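Central de Atendimento Hadito
Registo de ocorrência: Facturação e acesso à Área de Condomínios
Estado: Em acompanhamento
Prioridade: Média
Aberto em: 04/05/2021
Requerente: Administração do Condomínio Gristdale
Responsável técnico: Leszek Kwiatkowski

Descrição apresentada pelo requerente

A administração do Condomínio Gristdale comunica que, desde a emissão dos avisos de quota relativos ao trimestre em curso, o sistema Hadito atribui a duas fracções um valor de permilagem diferente do que consta do título constitutivo. A fracção correspondente ao segundo piso direito surge com 34 por mil, quando lhe cabem 36, e a diferença foi imputada à fracção contígua. O total do edifício continua a perfazer 1000, motivo pelo qual a validação automática não assinalou qualquer erro.

Os avisos já foram remetidos aos condóminos por correio electrónico. Solicita-se a correcção dos valores, a anulação dos avisos incorrectos e a indicação do procedimento a adoptar relativamente aos condóminos que entretanto tenham procedido ao pagamento.

Acresce que a sala comum, cuja reserva é efectuada através da mesma plataforma, deixou de apresentar o calendário aos utilizadores com perfil de arrendatário.

Primeira análise

Foi confirmada a divergência. A tabela de permilagens do edifício foi alterada em Janeiro, por ocasião da migração dos dados provenientes do sistema Podoleck. O ficheiro de origem continha duas linhas com a mesma designação abreviada, e o importador associou a cada uma o valor da outra. Os avisos do trimestre anterior não foram afectados, uma vez que a respectiva emissão antecedeu a migração.

No que respeita à sala comum, verificou-se que o perfil de arrendatário perdeu a permissão de consulta do calendário. A permissão de reserva manteve-se activa, o que explica que os pedidos apresentados por correio electrónico tenham sido aceites pela administração sem qualquer mensagem de erro.

Pedido de informação complementar

Para prosseguir com a correcção, foi solicitado à administração o envio dos seguintes elementos:

Cópia do título constitutivo, na parte relativa à distribuição das permilagens.
Relação dos pagamentos recebidos após a emissão dos avisos.
Fotografia actualizada da sala comum, para substituição da que constava da ficha do espaço e que se perdeu na migração.
Confirmação do nome da pessoa autorizada a aprovar a reemissão.

Resposta do requerente

A administração remeteu o título constitutivo e a relação de pagamentos. A aprovação da reemissão compete a Gemma Fiore, que deverá constar em cópia de todas as comunicações. Quanto aos condóminos que já pagaram, a administração manifesta preferência pelo acerto no aviso seguinte, sem devolução imediata.

Medidas executadas

1. Reposição dos valores de permilagem das duas fracções, de acordo com o título.
2. Anulação dos dois avisos incorrectos, com conservação do respectivo histórico.
3. Criação de notas de acerto para os pagamentos já recebidos. A nota da fracção do segundo piso direito é a débito e a da fracção contígua é a crédito.
4. Reposição da permissão de consulta do calendário no perfil de arrendatário.
5. Actualização da ficha da sala comum.

A reemissão dos avisos ficou suspensa até aprovação expressa. Recomenda-se que a administração não altere manualmente o valor das quotas durante este período, visto que qualquer edição manual se sobrepõe ao cálculo e impede a aplicação das notas de acerto.

Verificação

Após a correcção, foi gerada uma simulação completa para o edifício. Os valores obtidos coincidem com os do orçamento aprovado em assembleia. O calendário da sala comum foi testado com uma conta de arrendatário e apresenta as reservas existentes, incluindo as efectuadas por correio electrónico.

Foi ainda verificado o edifício Szczepańska, importado no mesmo lote. Não foram detectadas linhas com designação repetida.

Pendentes

Aprovação da reemissão pela administração.
Comunicação aos condóminos das duas fracções, cujo texto será da responsabilidade do requerente.
Alteração do importador, de modo a rejeitar designações duplicadas dentro do mesmo edifício. Este ponto transita para a equipa de desenvolvimento e não condiciona o encerramento do presente registo.

Mesa da sala comum, tampo creme com embutidos castanho-alaranjados.

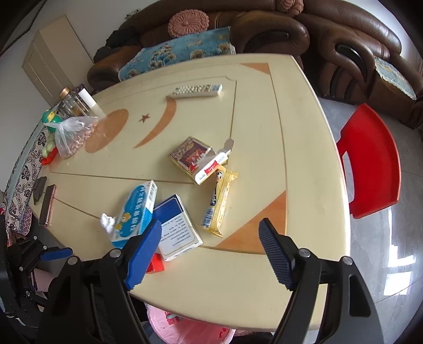
Gemma Fiore: Aprovo a reemissão dos dois avisos nos termos propostos. Solicito, contudo, que a nota de acerto a débito indique por extenso o trimestre a que se refere, dado que o condómino em causa tem pagamento por transferência permanente e terá de alterar a ordem junto do banco. Agradeço igualmente que me seja enviada a simulação antes da expedição, para arquivo.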